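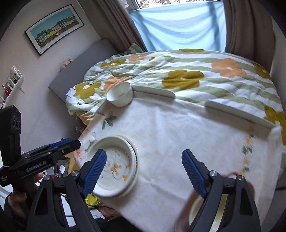 Part-Time Housekeeping and Breakfast Help Wanted – Kincaid House

Posted 2020-06-17

Kincaid House is a guesthouse with a long porch, a short driveway and a furnace that likes attention. We are looking for one person to help with rooms and breakfast. Two people would be better, but we have seen the budget.

The last person in this job, Finlay Yule, stayed three years and left to go to nursing school. He says we prepared him well. We have chosen to take that as a compliment.

What you would be doing

Mornings start at 6:30. You set out breakfast, keep the coffee going, and carry trays up to guests who have asked to eat in their rooms. Some of our guests like a proper cloth on the table next to the bed and real dishes to go with it. We encourage this, and then we do the laundry.

After checkout you turn over rooms. Beds, bathrooms, floors, windows when they need it, and a look under everything. Expect to find phone chargers. We have a drawer of them and will never need to buy another one.

Afternoons are ironing, restocking, and answering the phone when Inès is out. The most common question is whether we have a pool. We don't. The second most common is whether we are sure.

Hours and pay

36 hours a week, spread over five days, including most weekends. Schedules go up two weeks ahead and Inès Besson, who runs the house, sticks to them. Pay is hourly and depends on experience; we will tell you the number on the first phone call so you don't have to sit through an interview wondering. Breakfast tips are split evenly among whoever worked that morning. Lunch is included. It is often quiche.

The first month is paid training at the full rate. January is our slow stretch, and we close for two weeks then. You get one of those weeks paid.

What we need from you

You can carry a loaded tray up a flight of stairs and arrive with most of what you left with. You can fold a fitted sheet, or are willing to be taught by Arlo Mbeki, who has views on it. You are fine working alone with a radio on. You don't need hotel experience. If you have waited tables, worked in a care home or raised children, you have already done the hard parts.

Please be comfortable with dogs. We have one. He is large and naps in doorways.

A driver's license helps but isn't required – the bus stops at the bottom of the hill, and the hill is good for you, or so we tell the guests.

Health rules

Masks indoors and gloves for room cleaning, both supplied. Rooms are aired out between stays, and breakfast is trays and porch tables only until further notice. If you are sick, stay home. You will be paid for the shift.

How to apply

Send a few lines about yourself to Inès at the house, by mail or through the contact form on our site. A résumé is welcome but a normal paragraph is better. Include two people we can call who are not related to you, and tell us when you could start. We read everything and reply to everyone, though in busy weeks it may take us a few days.

No calls during breakfast, please. We will be upstairs with the trays.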